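2025-03-28

Round table in the front room, surface check and clear-down.

Went over the top with Ghassan this morning before the sanding decision. The seam is faint and I could not catch a fingernail in it anywhere. Grain is fine, colour even enough. Top measures 700 across on both diameters, so it has not moved since September. One leg bolt was slack - took it up a quarter turn, and it no longer rocks.

Ghassan wants to oil it again. I would leave it alone until we know what the Skosmont tin does on the offcut. That had its second coat yesterday and gets 3 days before anyone touches it.

The table keeps filling up, which makes it hard to look at properly. Agreed with Emanuel that it gets cleared at the end of each day. Cups go in the bin, wipes back on the shelf by the sink, tubes in the drawer with their caps on. Printed packaging goes in recycling unless somebody has put a name on it. 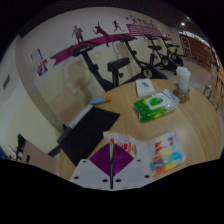 Round table with wipes, lidded cup, small white box and the blue tube with the orange cap.

Wipes are not to be used on the bare offcut. Plain damp cloth only, then dry it off.

To do: ask Emanuel for the Vonitz invoice, check the other two leg bolts, look at the offcut on Monday.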